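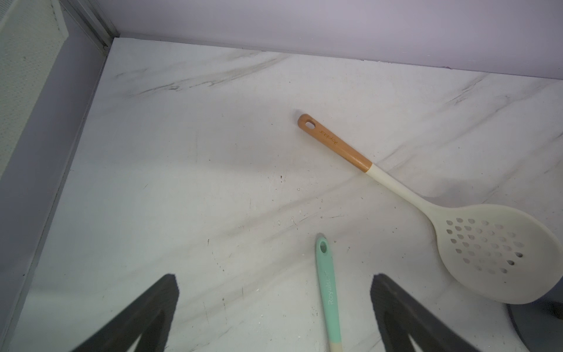

Does a kitchen tool need a place of its own?

Only if you reach for it most days. The rest can share a drawer, and a fair few could leave the house without being missed.

Chapter 5
Tools, Drawers and the Counter

Books on home management have long promised that a tidy kitchen saves time. Treat that claim with some care. Much of the advice comes from people with racks and organizers to sell, and the savings are seldom measured against the hours spent sorting.

Take the slotted spoon. It lifts dumplings out of a pot and leaves the liquid behind. A ladle can't do that, and a colander does it clumsily. So far, so good. But many households own three, in different colours, and use one. The Cavow drawer system, sold in Clultstead from 2000, came with 40 dividers and a slot for each spoon. Whether anyone cooked better for it is doubtful.

Handles deserve the same doubt. Wood is said to be kinder to the hand, silicone kinder to the pan. Both may be true. Neither tells you whether the thing will fit your drawer.

In this chapter you will sort one drawer at home, keep a tally of use for 5 days, and decide what has earned its spot. Bring your tally to class, even if it's a dull one.

Key words: slotted spoon, skimmer, work surface, storage, frequency of use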